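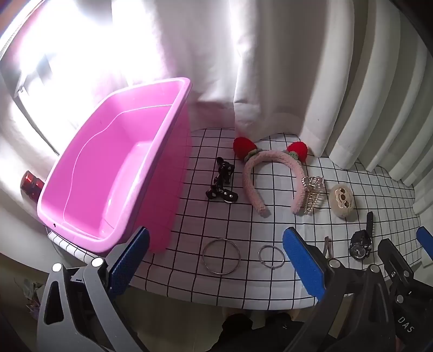

Arm put 70 mm of confidence in the wrong place, then leaned on it

Last updated October 23, 2022

gantry_goose
Long post. The short version is that our arm dented a steel fixture plate and killed a watch, and I would like to know whether to blame the tablecloth.

We record pick-and-place with hand-held grippers, one per hand, camera on each, and train a Biveck arm on the result. The task is tidy-up. Small stuff off the table, into the pink bin. Hair clips, bangles, a watch, a headband with strawberries on it that has now been picked up more times than any headband deserves. Tracking is plain visual-inertial from the gripper cameras, done offline in Tresitz. We have 143 episodes. Most of them were recorded on the table with the grid cloth, the rest with the bin down on the tile floor. White curtain behind, work lamp on.

Training went fine, loss curve like a playground slide. First live run, the arm picks up the watch very nicely, carries it toward the bin, stops 70 mm short of the opening and goes down. It met the rim. The bin tipped, slid off to one side, and the arm continued on its way to where it believed the bottom of the bin was, pressing the watch face-first into the fixture plate until I hit the stop.

I hit the stop. The force limit did not. I'll get to that, and I already know I'm going to get yelled at.

Checked so far:
- Hand-eye calibration on the arm, redone twice, fine
- Gripper width readings, fine
- Camera intrinsics, fine on both units
- Replayed a recorded episode open loop with no policy at all: same 70 mm miss

That last one says the bad number is in the data and the policy is an innocent child repeating what it heard at home. So: what moves a trajectory sideways by that much and leaves it looking perfectly smooth?

pelican_brief_case
The tablecloth. You laid out a sheet of identical squares and asked a feature tracker to work out which square it was looking at. Every corner on that cloth is every other corner's twin. The gripper swings fast, the frame blurs, the tracker picks up again one square over and is completely happy. Smooth trajectory, low residual, wrong city.

Measure the grid. If 70 mm is a whole number of squares, you can stop reading this thread.

gantry_goose
Measured it. It is a whole number of squares.

I feel a bit sick. We bought that cloth because somebody (me) said the texture would help.

oldtorque
Before we all go shopping for linens, can we go back to the part where the force limit didn't trip? A bad trajectory is a data problem. An arm that pushes a watch into a steel plate until a human notices is a safety problem, and it's the one that ends with a cast.

gantry_goose
Fair. The limit was raised in April for a wiping task where we needed to lean on a surface. It was supposed to be a per-task setting. It was saved as the default. I saved it. It's back down now and the config loader refuses to start if the value is above the ceiling.

oldtorque
Where was your other hand?

gantry_goose
Next to the bin. Steadying it.

oldtorque
I'm going to leave that there on its own line so people can look at it.

kettle_logic
Going to disagree with the pelican. Grid aliasing is real, I've been bitten, but these trackers are not looking at the cloth alone. There's a pink bin the size of a small dog in the view. There's a strawberry headband. Those are unique. A proper back end should be pinned by them and shrug off the squares.

What bothers me is the lamp. You said work lamp on, white curtain. On a wide lens that means a good slice of the upper view is blown out, and the auto exposure goes hunting every time the wrist tilts. Exposure hunting, short feature dropout, IMU carries it for a moment, IMU drifts, and there's your sideways slide.

pelican_brief_case
IMU drift doesn't land on a whole number of squares.

kettle_logic
It does if the cloth catches it on the way back in. I'm saying the lamp trips you and the cloth is the stairs.

pelican_brief_case
So it's the tablecloth.

kettle_logic
It's the lamp AND the tablecloth, which is what I would have said in the first place if you'd let me be smug at my own pace.

Belmiro Vilela
I look after a similar rig at Drusden, and we lost a good part of a season to something very close to this. Two points.

The bin and the objects are bad anchors, even though they are distinctive. The bin gets nudged. The objects are being carried around, since that is the whole task. A tracker that trusts the strawberries will believe the room moved when you pick them up, and a tracker that's any good throws out moving features. Throw those out and what remains? A plain white curtain, a saturated lamp, and squares.

Second, look at your floor episodes separately before you decide it's the cloth. Tile with dark grout is also a grid. It is a bigger and dirtier grid, and the dirt helps you. If the floor set shows jumps as well, the size of the jump should be the size of a tile.

gantry_goose
Okay, I did what Belmiro said. Split the episodes by surface and looked for moments where the position steps sideways faster than a human elbow can manage.

The table set is a crime scene. The jumps cluster in the same part of the motion, the fast swing from the far side of the table back to the bin, and they are all whole squares. Never half a square. The cloth is very consistent, I'll give it that.

The floor set is much better. With the tub on the tile, most of the episode is spent with both grippers close in over it, watch strap and other bits already down inside, and the hands don't swing much.
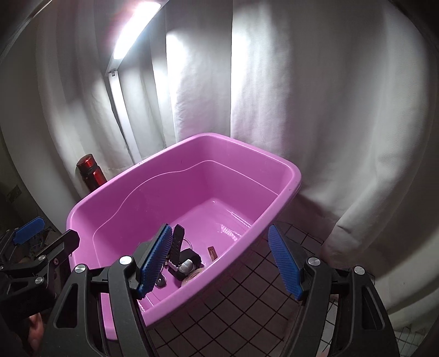
Slow hands, less blur, and the tiles are a different grid from the cloth, with the tub covering a good part of it. Only 8 floor episodes show a step. In 7 of those the step is one tile wide, near enough. The last one wanders off in a direction of its own and I have no theory about it.

So that's a point for the grid. But I also plotted exposure against the jumps, and kettle gets one too. On the table, nearly every jump has an exposure swing right in front of it. Whenever the wrist rolls up toward the lamp the whole image goes dark, then comes back, and it comes back one square off.

kettle_logic
Stairs!

pelican_brief_case
I'd like it noted that a person can fall down stairs without being tripped.

oldtorque
Has the stop button moved yet, or are we still doing the comedy?

gantry_goose
Stop button is on the operator's side of the table now, on a bracket, and the second person holds the pendant. Bin has rubber feet, so there's no reason for anyone's hand to be holding it. First run of any new policy goes over a foam block at low speed with the fixture plate off. I wrote it on the wall, in marker, where the landlord can enjoy it.

oldtorque
Better. Put a floor under it in software as well. A hard z limit in the controller, outside the policy, which the policy can't argue with. Your force limit lived in a config file that somebody edited for a different job and forgot. A second limit that lives somewhere else would have caught that.

gantry_goose
The Biveck controller does workspace planes. We'd never set one. It took me less time than typing this reply, which I find upsetting.

square_peg_rob
Lurker with a dumb question. Can't you just fix the recorded data? If the error is always a whole number of squares, subtract the squares.

pelican_brief_case
Not dumb. You can, if you catch every jump and know its direction. If you miss one, the rest of that episode is off by a square and you've blessed it by hand, so now it's wrong and trusted.

Belmiro Vilela
We tried that at Drusden. It worked on the clean jumps. The ugly ones were those where the tracker slipped, slipped back, and slipped again inside a second. In the end we threw the worst away and re-ran the others with a map built slowly beforehand. Do a slow scan of the empty table first, lock that map, then localize every episode against it. Stick some odd shapes on the cloth before the scan, at random angles, nothing evenly spaced. People cannot resist spacing them evenly. Watch for it.

gantry_goose
Results, for whoever finds this at two in the morning with a dead watch in their hand.

Tape scraps all over the cloth, torn by hand. (Belmiro was right. My first attempt came out in rows.) Locked map from a slow scan. Exposure fixed manually, lamp turned to hit the wall so the curtain isn't glowing. Re-recorded a batch of the table task. No square jumps in any of them. Replayed open loop over foam, and the arm let go of the new watch over the bin, where the bin was.

I changed everything at once, so pelican and kettle can both go on claiming it. I don't plan to run the experiment that separates them. The old table episodes are out of the training set. The floor ones stay in, minus the ones with steps.

kettle_logic
"Lamp turned to hit the wall." I'm having that framed.

pelican_brief_case
After the tape. He put the tape first.

Reader comments

baumgartner_bench: Same thing on a checkerboard floor, except ours was diagonal, so it took us longer to see that the number was a multiple of anything. Log the jumps as vectors.

nine_volt_nan: Would have liked a word on frame rate. A shorter shutter cures most of the blur on the fast swing, and then you need the lamp you just turned away.

kettle_logic: Two lamps, both at the wall.

oldtorque: Somebody messaged me to ask if I was being harsh about the hand next to the bin. Go press a watch into a steel plate until the glass goes and then ask me again.

square_peg_rob: Did the one floor episode that wandered off ever get explained?

gantry_goose: No. I open it every so often and close it again.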